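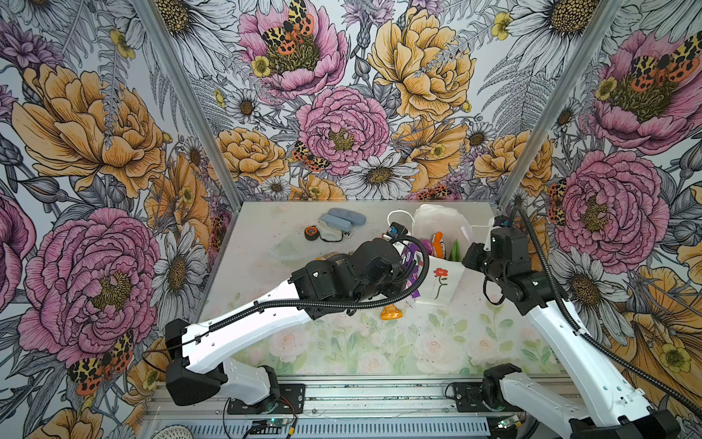 A pouch, a roll of tape and the two gray-blue cases, all waiting for a bag.

Hi Demetrio, quick update on the Ullilwood packing money, June 12, 2020. We've spent 825 of the 1,000 so far, mostly on snacks and paper bags (the bags cost more than I'd guessed!).
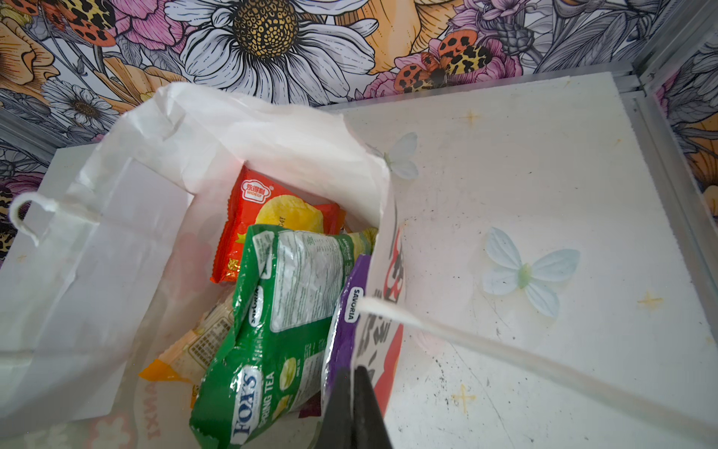
Snacks in a white paper bag, with the green Fox's Spring Tea candy on show.

I'm really happy with the mix — chips, candy, a few things I'd never tried. The flowery bags are my favorite, and they look so cheerful against the peony wallpaper.
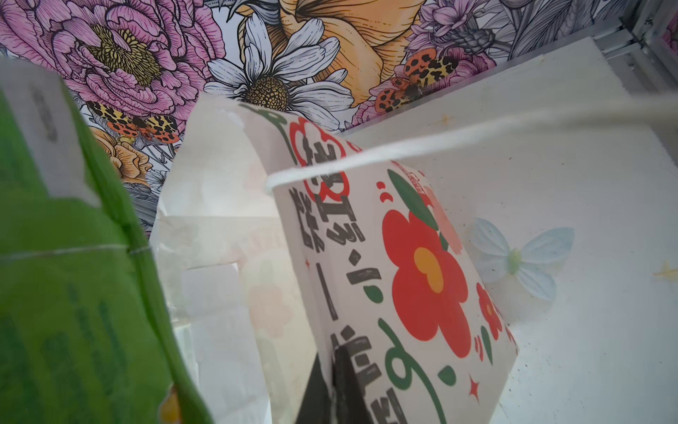
What's left to do

Small items still need sorting, and Collado wants 200 bags by the end of June. I think we'll make it!

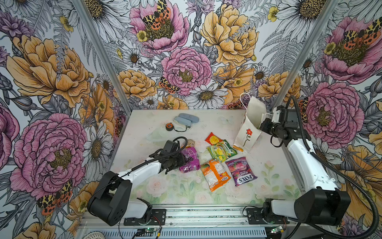 Snack packets and small items on the rose-print table.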